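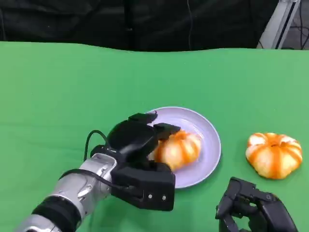 Tuesday, April 16, 2019

Table display, second attempt. Green cloth on, black curtain drawn behind. Folds still faint in the green; iron it again at low heat before Friday.

Lavender plate stays. The raised rim picks up light on the right, which I can live with. One striped pumpkin on the plate, left of center, the other straight on the cloth to the right. The orange reads well against green, less well against purple.

Hortensia Salazar wants both on the plate. Measured: 9 inches usable inside the rim, too tight. She also asked about the cream gourds from Segers, out of stock there from February on. Paid Lavovdale 50 for the cloth.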